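**Claltov Packing Materials Project: progress report, second period**

Reporting month: September
Grant line: reusable packing materials and storage
Status: on schedule, one item over budget

The work in this period covered intake, sorting and storage of used bubble wrap at the Claltov site. The sorting procedure was revised once. Bin replacement has been deferred to the next period.

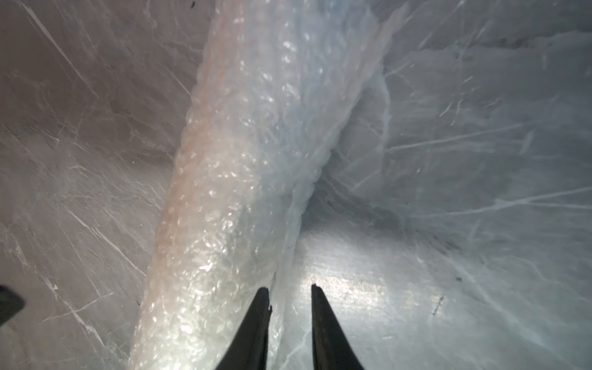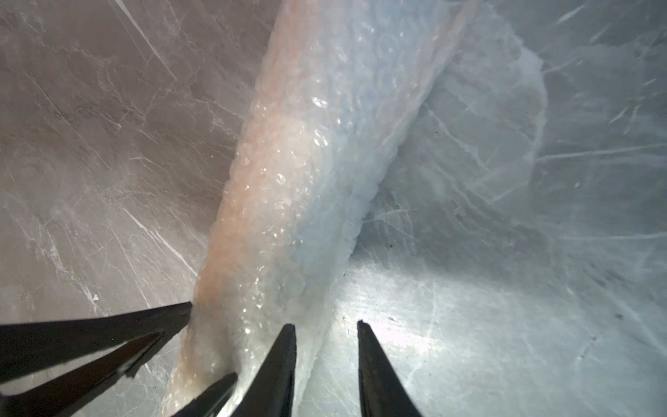
Used wrap is accepted in any length over two feet and rolled by hand before storage. Rolling replaced flat stacking at the start of the period. Stacked sheets slid off the shelves and took more room than planned. The rolled format stores well, but edge control is still uneven: the first photo shows edges crumpled and folded over along one side of the roll, and in the second a loose sheet of plastic spreads out to the right of it. Rolls with loose material are now to be rerolled and taped at two points before they are logged. The gray surfaces in both photos are heavily scratched. Scratches do not affect the wrap, but sharp edges would, and a fingertip check for burrs has been added to the weekly cleaning.

## Quantities

| Item | Planned | Result |
|---|---|---|
| Wrap received, feet | 2,500 | 2,998 |
| Wrap passed for reuse, feet | 1,000 | 1,420 |
| Rolls in storage at month end | 40 | 31 |

The roll count is below plan while footage is above it. The rolls are longer than the planning figure assumed. The planning figure will be corrected in the next report.

Rejected wrap went to Plurus for recycling. The main grounds for rejection were flattened bubbles and tape residue. Wrap with labels still attached is held separately until the labels can be cut out.

## Use of stock

Wan drew on the reused stock for glassware and small ceramics. Genavura took a trial quantity for lamp parts and has asked for narrower rolls. Cutting to width is possible on the present table but slow, and the cut ends tend to ruffle. A straightedge guide has been ordered.

## Budget

Tape is over budget. The two-point rule will raise use further, and we request approval to move the unspent label allowance to tape. Labor and transport are within their limits.

## Next period

- Reroll all stock that has loose ends
- Test the straightedge guide on narrow rolls
- Obtain prices for replacement bins
- Agree on a fixed pickup time with Plurus, preferably before 10 a.m.

Breakage returns from Wan have not yet been received and will be reported with the next set of figures.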